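Stosudent lab cuts demonstrations needed to teach arm everyday appliance tasks

FOR IMMEDIATE RELEASE – March

DROROW – The Stosudent robotics group, working with partner lab Linard, today released results for a training method that lets a robot arm pick up household appliance tasks from far fewer human demonstrations. 30 per task. The same group's earlier system needed 400.

The method, called Ó Néill after the building where it was first run, splits each demonstration into two parts: getting to the handle, and what happens once the fingers are on it. The reaching part is shared across every appliance in the set. Only the contact part gets learned fresh. Less to learn, less to record.

Full test was 2912 trials over 29 tasks. Doors, drawers, knobs, lids. No retuning between tasks, same weights throughout. Failed trials are included in the release and labeled by type, so other groups can check our scoring against their own.

"Doors were the hard part, they always are," the team said in a joint statement. "A drawer pulls straight. A door swings, and if the arm doesn't follow the arc it slips off or drags the whole appliance along. Most of our work went into that half second."

Trials ran on ordinary consumer appliances, set out on plain tables at both sites. Small ovens were placed at a new angle before every trial so the arm could not simply replay a path it had seen before. 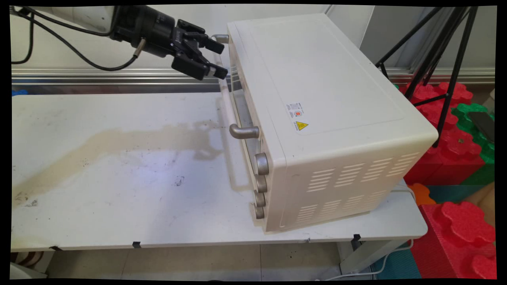
Knobs remain weak. Small ones especally – the fingers close fine but tend to slide before the knob turns. The team is trying softer fingertip pads and will report on those seperately. Lids did better than expected, drawers about as well as the old system.

Available now: training code, the trial logs, the appliance placement sheets. Video of the door trials to follow once it has been sorted. Free for research use, commercial groups should write first.

Media and lab visit requests go to the Stosudent press desk, Drorow. Visits in the morning only, please, the arms are booked after noon.

– ends –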